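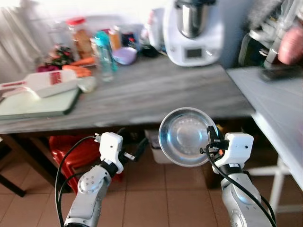 **Cervantes, June**

I have now spent 142 hours with my hands inside the Plotis teleoperation kit, and I can report that I am very good at picking up a bowl. I was good at it before, of course. I have been handling bowls since childhood. But I used to do it directly, like an amateur, and now I do it with two handles, a foot pedal and a pair of white arms on the other side of the table.

The Plotis is a leader-and-follower set. You hold the leaders, the followers copy you, and the software writes down everything so that a policy can be trained on it later. We bought ours for kitchen work: fetch the bowl, tip it, set it by the cutting board, move a carrot from one place to another place. Our target was 259 clean demonstrations before the end of the month.

## Setup

The manual says one afternoon. I'd allow two, plus an evening for the cables. The calibration routine asks you to put both arms in a "relaxed natural pose," and there is no drawing of this pose anywhere in the manual. I tried several. The software accepted the one that looked least relaxed to me.

Once it's calibrated it stays that way, I'll give it that. I only had to redo the left arm once, after I leaned on it.

## How it feels

Light. The leader handles are well balanced and the delay is small enough that I stopped noticing it on the first morning. Reaching, turning the wrist, coming in low over the table: all good, all close to what your own arm would do if your own arm had opinions about elbows.

The grippers are where you earn your keep. The fingers are small, and they like a rim. Give them the edge of a shallow steel bowl and they'll hold it at a tilt while you think about your next move. Give them a carrot and you'll learn a lot about which way carrots roll. There is no force feedback in the base kit, so you judge your squeeze by eye. With steel that's fine. With anything soft or wrapped I found myself holding my breath, and I have the recordings to prove how long.

Shiny things deserve a warning. A polished bowl reflects the lamps straight back if you tip it the wrong way, and the wrist views go to mush for a second or two. I ended up tipping it a little later in the move, over the table, and the footage got better.

## The recording software

It's called Clarine and it has one excellent idea, which is the pedal. Tap to start, tap to stop, hold to throw away the take. After a day your foot does it without you. After a week your foot does it under the dinner table.

The rest of Clarine is less charming. Takes are named by a long string of characters that means nothing to a human being. You can add labels, but only after the session, in a list that scrolls back to the top each time you save one. I labeled 17 takes as "bowl, right hand" before I noticed I was on the wrong page. There is an undo. It undoes the scrolling.

Playback is good, though, and a bit humbling. You find out that you hesitate before every grasp, always in the same spot, and that the robot is about to learn this from you as if it were part of the recipe. My advice is to rehearse each move until you're bored, then record. Bored demonstrations look great.

## Against the other one

I used a Fireno kit on my last job, the kind where you grab the arm itself and walk it through the motion. For one arm and one simple move I still like it better. You feel the weight, you feel the contact, and you don't have to translate anything in your head. For two arms it's hopeless unless you have a second person and endless patience, and your own hands end up in all the footage. Anything where one gripper waits while the other holds something, I'd pick Plotis.

## Complaints, small

- The handle triggers squeak. Oil helps for a day.
- The gripper cables need more slack than the clips give them. I moved the clips.
- The pedal slides on tile. Tape.
- The "session complete" chime can't be turned off, only down.

## Verdict

4 out of 5. I took the point off for the labeling screen, and I would take it off again. The arms do what you do, which over a long shift is both the selling point and the problem, so take breaks. I quit at four in the afternoon now. The takes after that were all going in the trash anyway, and my foot was getting tired.

We got our 259, by the way. Next up is the mandoline slicer, and I've asked for the force feedback add-on before I go anywhere near it.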